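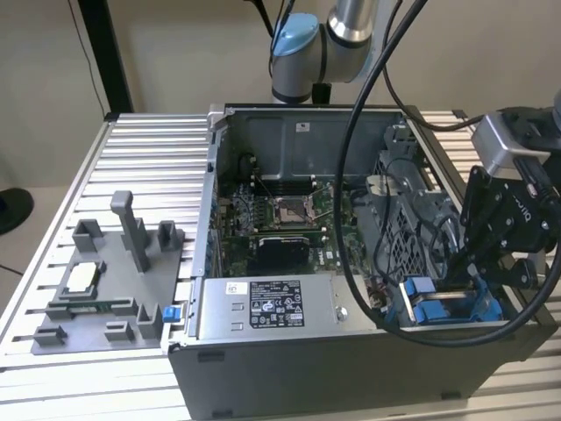 Ghassan Haddad objects that a gripper comparison run on a single computer chassis measures the chassis as much as the gripper. The objection is fair and is taken up in Section 4. These notes assume you have read the handout on contact forces and have completed the controller login for your bench.

1. Task

The bench task is partial assembly of a desktop tower lying on its side with the side panel off. Two parts are staged on the gray printed fixture plate: the processor, in its cradle, and the memory module, held between clips. The socket is empty and its retention frame is raised at the start of each trial. The memory slots run in rows just above the socket. Reset to this state before every trial, including trials that were aborted.

A trial has two stages. In stage A the arm picks the processor and places it in the socket. In stage B it picks the memory module and seats it in the assigned slot. Stage A is scored on final position and stage B on insertion. The retention frame is closed by hand and is not scored.

2. Grippers under test

Nekwood: parallel jaw, flat fingers, position control with a force limit.
Gakason: parallel jaw, stepped fingertips, force control.
Qudah: parallel jaw, compliant pads, position control only.

All three mount to the same wrist flange. Change the tool definition in the Coren controller whenever you change the gripper. The Coren software does not detect a mismatch, and the tool center point will be wrong by the difference in finger length. Most of the bad data collected in May came from this step being skipped.

3. Procedure

3.1 Load the tool definition and confirm the payload.
3.2 Run wrist camera calibration. Accept it only if the residual is below the limit posted for your bench.
3.3 Touch off on the fixture plate at three points. Do not use the chassis as a reference surface.
3.4 Jog the arm by hand through the approach path at low speed. Check clearance at the drive cage and along the near side of the case, where the power supply sits. Check that the cables do not pull tight at the end of the path.
3.5 Run 16 trials per gripper per stage. Do not adjust fingers or force settings within a block.
3.6 Save the log after each block. A log with a missing block is treated as a missing log.

Record three things for every trial: outcome, peak force along the approach axis, and cycle time from first motion to release. Outcomes are coded S (seated), P (placed, not seated), D (dropped) and X (stopped by the controller). P applies to both stages. A processor resting on the socket at an angle is P even if it settles after release.

4. Limits of the comparison

Haddad's point concerns access. The drive cage restricts the wrist on one side, so a gripper with a wide body loses approach angles that a narrow one keeps. On an open board that difference would disappear. The results should therefore be stated as results for this chassis and this fixture, and the report must give gripper body width alongside success rate.

A second limit is finger wear. Compliant pads change with use, and the order of the blocks matters. Yasmine Ait Ali will assign block order by bench. Keep to it.

5. Pooled data

The pooled file from earlier sections holds 2258 trials. Of these, 196 are coded X and should be reported separately, not folded into D. A controller stop gives no information on whether the part would have been held. Compute success rate with and without the X trials and show both.

Compare peak force by median. The distributions have long tails on the insertion stage and the mean is of little use.

6. To hand in

One table per stage, one force plot per gripper, and a written comparison of no more than 400 words. State the block order and the calibration residual. Logs go in the bench folder, due Thursday, October 5, 2023.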